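Print
E-mail

Keep the Table Laid

By Nathalie Verhoeven

In my mother's house in Baranley the plates lived in a cabinet with glass doors, and they came out when the priest came, or when somebody died. The rest of the year we ate from whatever was on the draining rack. I think many families did the same, and many still do it. I want to argue for the opposite habit: to keep few dishes, to choose them in a color you like, and to leave them on the table between meals.

I know how this sounds. A table with dishes on it looks like a job that is not finished. My neighbor Ferhat Ertürk, who reads this column before I send it and always finds something, told me that a bowl standing in the open collects dust. He is right. It also collects keys, stamps, and the screws that fall out of chairs. But a cupboard collects things too, only we do not see them. When I moved to Hesteck I emptied mine and found over 100 pieces of tableware, for a household of two people. I recognized perhaps half of them.

So I gave most of them away, and in March I began to live with what remained. It was an uncomfortable month. The first thing I learned is that I had been washing dishes less often than I believed, and simply taking new ones. With a small number you must wash after each meal. It takes three minutes. I used to spend more time than that looking for a lid.

The second thing concerns guests. I was afraid they would find the table poor. They did not say so, and one of them, after the soup, took her own bowl to the sink and brought it back clean for the fruit. In the old arrangement she would have asked me where the bowls were, and I would have stood up.

People write to me that this is easy for someone without small children. I accept the objection only in part. My niece in Dierckx has three of them, and her table is always half laid, with plastic bowls that can fall on the floor without any drama. The children take what they need. They put a toy bread roll on a plate beside a real one, and they roll up their towels like cakes. She does not correct it, and I would not either. A child who can reach the dishes will sooner or later carry one to the table with something in it.

Color is the part where I have changed my mind. I was always for white, because white matches with everything. But white dishes on a white table disappear, and then one stops caring for them. Pink or lavender asks for a little attention. I do not say that everything must match. I say that two soft colors on a plain surface are enough decoration, and you can save the money for the flowers.

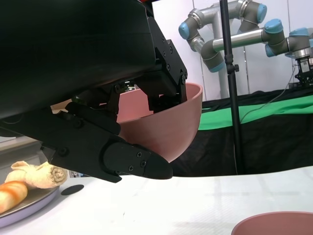 Dusty pink and lavender-gray on a white tabletop, with a rolled cloth towel on the plate.

As for the towel, I prefer it rolled and not folded. A folded towel looks like it is waiting for inspection, while a rolled one can be taken with one hand and put back badly, and it still looks acceptable. Cream is a good color for it. It will get stains, of course, and then it becomes a kitchen towel and you roll another one.

There remains the cabinet with the glass doors, which I inherited and which stands now in my hallway. I keep my shoes in it. My mother's plates are in the kitchen, and last week I broke one. I was eating toast.

Print
E-mail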